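Famix Upholstery Cleaner, 1000 ml concentrate

Back in stock since March. Same formula, new cap (the old one leaked in the post, sorry to all who got a sticky box).

For fabric chairs, sofas, headboards, footstools, car seats. Not leather. Not suede. Not silk, please don't try silk. Low foam, light smell, no bleach in it. Goes a long way – one bottle makes up about 30 litres of working mix at normal strength.

What's in the box
1 bottle concentrate, 1000 ml
1 measuring cap
1 soft brush, small
Instruction card (English only for now)

The trigger spray bottle is sold seperately. Any clean one will do.

How to mix
General freshen up: one capful to a litre of lukewarm water.
Marks and arms of chairs: two capfuls to a litre.
Tea, coffee, gravy: two capfuls, leave five minutes, blot. Repeat if needed.
Neat: never. It dries stiff and you'll be rinsing for days.

How to use
Hoover first. Get into the seams. Test a hidden bit, back or underside, and let it dry fully before you carry on. Spray lightly, work in with the brush in small circles, blot with a white cloth. White matters, coloured cloths can bleed. Do the whole panel and not just the mark or you get a ring. Windows open, leave overnight.

Loose covers – take them off and check the label. If it says machine wash then machine wash it, cheaper than using this.

Pale fabrics

Most of the emails we get. Creams and whites show every tide line so go lighter on the water than you think, and work from the outside of the mark inwards. Piping holds on to dirt, use the brush dry first then damp. Cushions do both sides, even if only one is grubby, otherwise they dry a slightly different shade.

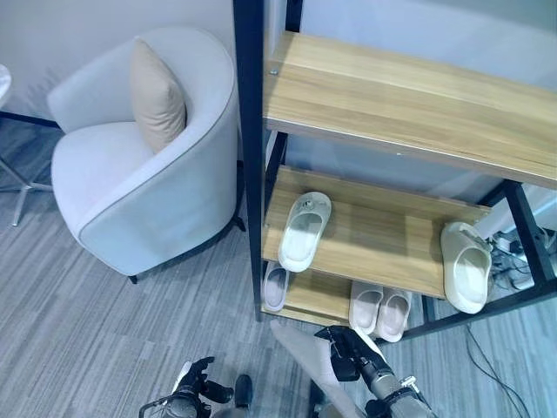
Lorna Layug wrote in to say she'd used one capful instead of two on an off-white sofa and it was plenty, the second capful only gave her more rinsing. She also wanted to know if it can go through a carpet machine. Yes, at half strength, and run clean water through the tank after. We've added that to the card.

Old stains (a year or more, or you moved in and it was already there) may lighten and not go. Felt tip, no. Biro, sometimes. Candle wax, scrape it off first. Pet accidents, it will clean them but you may want the Lumomton Odour Spray on top, see related items.

Sizes and codes
1000 ml bottle – code 984
100 ml trial bottle – code 984T, no brush with this one
Refill pouch – out of stock, expected in June

Storage
Indoors, cap on, out of reach of children and pets. Don't let it freeze. If it has gone cloudy stand it in a warm room and give it a shake, it should clear. Keeps two years opened.

Safety
Can irritate eyes. Gloves if your skin is touchy. If splashed in eyes rinse with plenty of water and get advice if it still stings. Don't mix with other cleaners.

Delivery and returns
Orders in by 2 pm go out same day, weekdays. Up to two bottles go as a small parcel, more then that by courier. Unopened bottles can come back within 30 days. Leaking on arrival – send us a photo and we'll replace it, no need to post it back.

Trade orders
Cases of 12. Ask for Danjuma Okoro on the trade desk, prices on request.

Related items
Lumomton Odour Spray
Cellero white cloths, pack of ten
Balogun soft brush, large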